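Home | Stories | Science for Kids | Make & Do | Ask Us

How Cotton Gets Into Your Closet
By Gönül Akbulut
January 2023

Look at the label inside your T-shirt. If it says "cotton," part of your shirt used to be a plant.

Cotton grows on bushes in warm places. First the bush has flowers. When the petals fall off, a small green pod is left behind. It is called a boll, and it sounds just like "bowl." Inside the boll are seeds, and fluffy white fibers grow out of the seeds. When the boll is ripe, it dries out and splits open, and the fluff puffs up.

Each fiber is a single long cell. While it grows, it is a hollow tube. As it dries, the tube goes flat and twists, a bit like a ribbon. Those twists help the fibers grip each other.

From fluff to thread

The seeds have to come out before the cotton can be used. A machine called a gin pulls the fibers away from them. Then the fluff is combed so that most of the fibers point the same way.

Next comes spinning. You can try this with a cotton ball. Pull a little bit out, very slowly, and twist it between your fingers as you pull. You will get a short, lumpy thread. Now pull off a piece without twisting it. It comes apart right away. The twist is what makes thread strong.

From thread to cloth

There are two main ways to make cloth. In weaving, threads cross over and under each other on a loom. Bedsheets and jeans are woven. In knitting, the thread is made into loops, and each loop is pulled through another one. T-shirts and socks are knitted. Loops can open up and spring back, so a sock stretches more than a sheet does.

Aslı Uysal teaches weaving to children in Whitcombe. Her classes use small looms with 466 threads running from top to bottom, and it takes up to 7 lessons to finish one scarf.

Why does cloth wrinkle?

Cotton fibers are held in shape by tiny links too small to see. Water and heat loosen the links. If a shirt dries while it is crumpled in a pile, the links form again in that crumpled shape, and the creases stay. An iron uses heat, and often steam, to loosen the links so the cloth can be pressed flat.
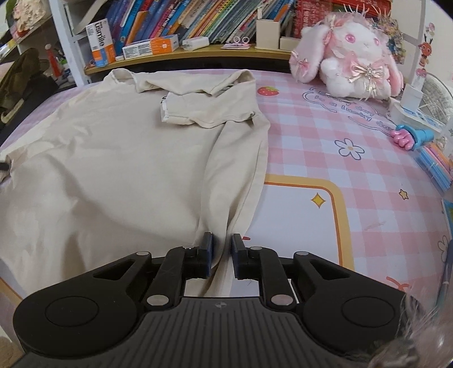 Shaking out damp clothes before you hang them up helps too. Pull the sleeves straight and smooth the collar with your hands.

Contact Us | © Drollmont Children's Pages | Back to top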